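Vacancies > Operations > Workspace Services

Workspace Reset Assistant (part-time, 18 hours a week)

Reading time: 2 minutes

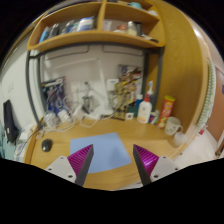 Renine manages furnished study rooms at Zesberg, a residential building with shared kitchens and single rooms let by the term. Each room has a desk with shelving over it, and the post holder returns that desk to a fixed layout between lets and at the mid-term service. Typical contents are a mouse and mouse pad at the front, a mug and plastic cup further back, papers and notebooks against the wall, toiletries on the shelves, and white cables running across the surface to a power strip. All of it has to be sorted, and most of it goes back on or above the same desk.

Duties

- Clear the desk surface in the order given on the room sheet, back edge first.
- Separate cables, coil each one singly and fasten with a reusable tie. Power strips are switched off at the wall before any cable is moved.
- Stack books and papers by size, spines outward. Loose sheets go into a wallet file and are not read.
- Place toiletries upright in one shelf compartment. Pump bottles are locked or stood in a tray.
- Remove cups and mugs to the kitchen on the same floor, wash them and return them.
- Bag empty drinks bottles and food tubes for recycling. Part-full containers stay in the room.
- Wipe down the desk and lamp base. Oak finishes are cleaned with a damp cloth only.
- Record missing or damaged items in Erno, our room log, before leaving the floor.

The time allowance is 20 minutes per desk. Rooms that cannot be finished within the allowance are entered in the log as "extended" and rebooked by the floor lead, Dede Dramani. Do not run over into the next room's slot.

Requirements

Applicants must be able to lift 15 kg, work standing for a full shift and follow a written layout plan. Previous work in housekeeping, stockroom or library shelving is useful. No qualification is required. Contact with detergents is daily, so tell us at application stage about any skin condition that may be affected.

Terms

Fixed term to the end of August, with a possible extension. Shifts are mornings only. Tabard and gloves are supplied; closed shoes are not. Training takes place on site with Mariama Mensah and is paid at the normal rate.

How to apply

Send a one-page letter and the names of two referees to Magnus Tosh, Workspace Services, quoting reference 539. Applications must arrive by Jan 25, 2020. Shortlisted applicants will be asked to complete a trial desk reset, followed by a short interview with Adjoa Amegashie. Travel costs for the trial are refunded against receipts.

Renine Workspace Services | Contact | Copyright Renine | Back to top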